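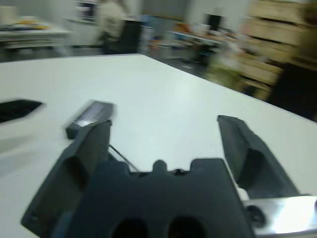
A **worktable** (also *work table*, in some shops just *the bench*) is a flat, raised surface meant for handling, sorting, fixing or putting together small things. Different from a desk, mostly in that nobody is expected to write at it, and from a dining table in that the top is picked for wear and easy wiping. The word covers everything from a board on two trestles to fixed benches with power and drawers.

## Names

"Worktable" as one word is usual in catalogs. "Bench" is older and tends to mean something heavier, with a vise or a place for one. In sewing the same word once meant a small stand with a cloth bag hung underneath – a separate piece of furniture, see *Sewing table*.

## Top

The part that matters. Common kinds:

- solid wood – can be planed down and used again, stains easily
- coated board – cheap, flat, chips at the corners
- sheet metal – loud, cold on the arms, very easy to clean
- stone or cast resin – labs mainly

Color is mostly white, pale gray or plain wood. A pale top shows up dropped screws and small dark parts, so repair and assembly rooms lean that way. Glossy pale tops have the drawback of glare under ceiling lights, and a low sheen is often asked for instead. Black tops are found in photo work and some labs, where reflected light is a nuisance.

Rubber or cloth mats get laid over part of the top for delicate jobs. They stop small things sliding and save the finish. Mats curl with age, usually at the front edge where sleeves rub.

## Height and depth

Standing work wants a higher top than seated work, and fine work a higher one than heavy work. Sawing and hammering are done low, so that body weight helps. Depth is set by reach. Anything past arm's length becomes storage whether it was planned to or not, and a lot of deep benches end up with a shelf bolted across the back for that reason.

Adjustable frames use pins, a hand crank or a motor. The Hakala frame, a crank type with 2 columns, was sold to schools and small repair shops and is still found second hand. Cranks go missing. A hex bar of the right size will turn it.

## Layout

Long tables are often kept clear in the middle, with tools at one end and finished work at the other. Open floor is left on at least one long side so people can get around. Tables set in the center of a room are reached from all sides but need power from above or under the floor; tables against a wall are simpler to wire and easier to clutter.

The Rimedley layout (from the training workshop at Rimedley) puts 2 tables back to back with a low strip between them for outlets. Good for teaching, less good for anything that shakes, as one side's hammering is felt on the other. The Feminbridge workshop used it for a time, then pulled the tables apart and left an aisle.

## Small items on the table

Loose things left on a worktable are the main cause of scratches, lost parts and spoiled work. Usual fixes are shallow trays, a raised lip along the back, or magnetic dishes for steel parts. Trelis trays, which clip to the table edge and hang just below it, are one version – they keep the top free but catch on pockets.

Cables are the other nuisance. A cable crossing the top gets snagged sooner or later, so it is run along the rear edge or dropped from overhead. Grommet holes help if they were put in the right place to begin with, and they frequenty weren't.

## Care

Wipe down after use, dry cloth first and then a damp one. Mild soap for coated tops. No scouring powder, it dulls the finish in patches and the patches then hold dirt. Wood wants oil or wax now and again. Metal only needs drying off.

Wobble comes from uneven floors more than from bad legs – check the feet before tightening anything. Frame bolts do loosen where there is vibration and should be gone over from time to time. Load ratings are for weight spread evenly accross the top; a table rated at 2,000 pounds will not take that on one corner.

## See also

- Workbench
- Trestle table
- Sewing table
- Drafting table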